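Fixing a gripper that stops short of the object

Pauline Crabtree reported this fault on the two-arm Bilorach cell in June: the right arm comes down toward a small object, halts with its fingers open, and the controller logs a reach timeout. No collision, no motor alarm. The cause was a stale wrist camera offset. Work through the steps in order.

1. Press the hold button and wait for both arms to report idle. Do not put a hand between the fingers while the drives are live.

2. Open the log and find the last timeout. Code 544 is a reach timeout. Code 27 is a finger motor fault and needs a different procedure.

3. Compare the commanded height with the measured height. Ours differed by 6 mm. Anything under 1 mm is normal.

4. Check the wrist camera bracket. Tighten the screws before you recalibrate — a loose bracket will ruin the new offset within a shift.

5. Run the offset routine on both arms, even if only one has failed. Save the result under a new name and keep the old file.

6. Set speed to the lowest step and repeat the pick with the basket and the small pale object on a plain white table. Keep the hold button within reach. Watch the wrist view and the fixed view together.

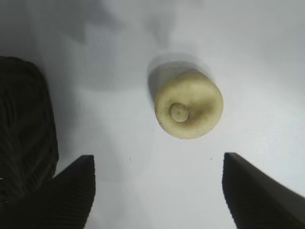
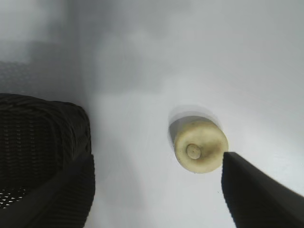 Wrist view, with the object right of center.

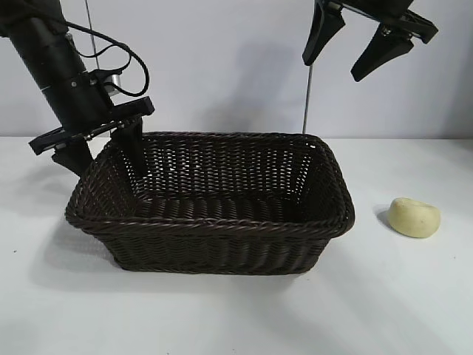
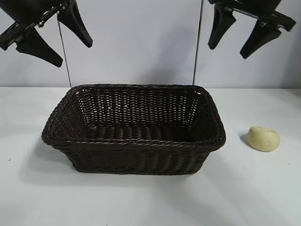
Fixed view, basket and object on the table.

Do I have to recalibrate after every timeout?

Only if the height error in step 3 is over 1 mm. With a smaller error, clear the code, retry once at low speed, and look at the gripper cable next.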